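Fórum Trusex » Projetos caseiros » Braços e garras
Tópico: Dedo azul translúcido flexiona demais, refaço ou reforço?

rebimboca_77
sexta-feira, 23 de outubro de 2026

Pessoal, resumindo pq to no intervalo do almoço. Braço montado na garagem, garra preta, controlador Flillosura, placa versão 5. Tudo andando. O problema é a peça azul que desenhei pra ir na ponta. PETG translúcido, haste fina embaixo, mais larga em cima, aba do lado esquerdo pra guiar.

Quando a garra fecha ela segura bem. Quando o braço acelera na horizontal a ponta balança e demora pra parar. Erro de posição uns milímetros, varia. Pra pegar tampinha não dá.

Já tentei:
baixar aceleração pra 3.000 no firmware (melhorou, ficou lerdo)
apertar os parafusos da garra
xingar

A câmera vai no punho, então vejo a peça o tempo todo e dá pra ver o balanço no vídeo.

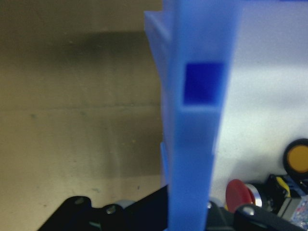 A haste tem 7 mm na parte estreita. Pensei em ir pra 9 mas aí não passa no vão do gabarito e eu teria que refazer o gabarito tb. Alguém já passou por isso? Imprimo de novo ou colo um reforço atrás?

graxa_e_solda

Haste muito fina pra esse comprimento. Sem mistério. A rigidez sobe com o cubo da espessura, 2 mm a mais já muda tudo. Refaz o gabarito.

E vc imprimiu em pé ou deitado? Se foi em pé as camadas tão contra vc.

rebimboca_77

em pé. deitado ficava com suporte na aba e a aba saía horrível

graxa_e_solda

Então pronto, metade do problema tá aí. Deita e lixa a aba.

tiapneumatica

Discordo do Graxa. Orientação de camada pesa na quebra, pra balanço quase não muda. O que muda é geometria e material. Eu faria uma nervura atrás, em T, mantendo os 7 mm na frente. Passa no gabarito e não precisa refazer nada.

Outra coisa, aquele degrau logo embaixo do quadradinho azul escuro. Canto vivo ali? Põe um raio. É onde a minha rachou, depois de umas semanas de uso.

rebimboca_77

canto vivo sim, nem pensei. o quadradinho é só um rebaixo pra encaixar uma etiqueta depois, não faz força

nervura em T eu gostei. desenho hoje a noite

Si-woo Ham

Oi, cheguei agora no tópico. Antes de redesenhar qualquer coisa: vcs têm certeza que é a peça? Eu gastei dois fins de semana trocando dedo de garra e era folga no punho. Teste rápido: segura a garra com a mão (braço DESLIGADO, emergência apertada) e força de leve pro lado. Se o corpo da garra mexe, não é o plástico.

Vi a botoeira vermelha ali no canto da foto, ótimo, muita gente monta em casa sem. Mas tá perto demais da garra pro meu gosto. Se o braço endoidar vc vai meter a mão no meio do caminho dele.

graxa_e_solda

Boa. Se bem que com lente pequena no punho tudo parece colado, não dá pra medir distância por ali.

Si-woo Ham

Pode ser. Mas na minha oficina emergência fica do lado de fora do alcance e ponto. Puxa um cabo e põe na beirada da bancada.

rebimboca_77

cabo eu tenho, sobrou da instalaçao. vou mudar

sobre a folga: testei agora. mexe SIM um pouquinho o corpo da garra. não sei se é tudo isso mas mexe

tiapneumatica

kkkk pronto. então são os dois

graxa_e_solda

Continuo achando que é a haste. Folguinha todo mundo tem.

Si-woo Ham

Folguinha no punho vira folgona na ponta, Graxa. O dedo é comprido. Tira a garra, olha o flange, vê se os furos não ovalizaram. Comigo foi isso. Resolvi com pino guia, e trava-rosca fraca nos parafusos.

mestre_do_paquimetro

Nylon com fibra e acabou a conversa. PETG pra dedo de garra é sofrimento.

rebimboca_77

não tenho bico endurecido nem secador. e comprei o rolo azul agora, vou usar esse rolo até o fim

mestre_do_paquimetro

Bico endurecido tem na Van Wijk, chega rápido. Mas blz, cada um com seu rolo.

tiapneumatica

Pra pegar tampinha não precisa de nylon, pelo amor. Nervura, raio no canto, aperta o punho. E tenta rampa em S no firmware antes de baixar aceleração, ajuda muito no balanço. No Flillosura fica no menu de movimento, se não me engano.

rebimboca_77

achei a rampa em S, tava desligada. liguei. já melhorou bem sem mexer em mais nada?? ainda balança no fim do curso mas para mais rapido

vou na ordem: punho, emergência na beirada, depois peça nova com T

graxa_e_solda

Posta o arquivo quando fizer. E imprime uma deitada só pra eu ter razão

rebimboca_77

imprimo as duas. só em novembro provavelmente, semana que vem to de plantão

Si-woo Ham

Tira foto do flange quando abrir. Quero ver esses furos.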